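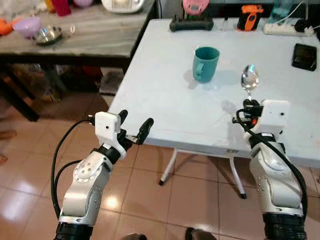 Interpersonal Attraction Group, Department of Psychology, Vadthorpe
Notebook, September 15, 2022

First-date diary study, cleaning of wave 2 data. The export from the Rerkgate server gave 1504 diary entries. Duplicates are defined as same participant, same date ID, submitted within 300 seconds. Kept the later one in each case, as people seem to go back and correct the rating page. The merge script is in the Nellis folder under "diary_clean".

Outcome variable is still "would like to see this person again", slider, 0 to 100. The distribution is ugly, with a pile at the top end and a smaller one at the midpoint. I suspect the midpoint pile is people who never touched the slider. The survey tool does not record whether it was moved, so this can't be checked for wave 2. For the next wave the slider should start with no handle showing.

Perceived responsiveness (partner listened, asked follow-up questions, remembered things) predicts the outcome in the expected direction for both men and women. Self-rated confidence does much less once responsiveness is in the model. The partner's rating of confidence does rather more. The two confidence ratings hardly agree with each other, so they should not be averaged, whatever the old codebook says.
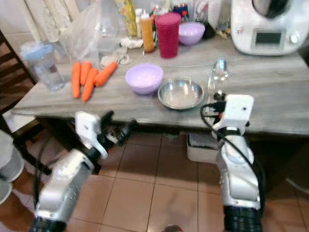
Table with carrots, bowls and pitcher.

Görtz coding scheme for the open text ("what did you like about them?"): "humour" and "easy to talk to" overlap badly. Coders split on lines such as "we laughed a lot". Proposal – code the behaviour, leave the inference out. Needs a second pass on a fresh subset before agreement is worked out again.

To do:
Rerun the mixed model with participant and partner as crossed effects.
Drop entries where the date was cancelled (flag 7 in the export).
Ask Rerkgate whether time stamps are local or UTC.
Wave 3 wording to be fixed by October.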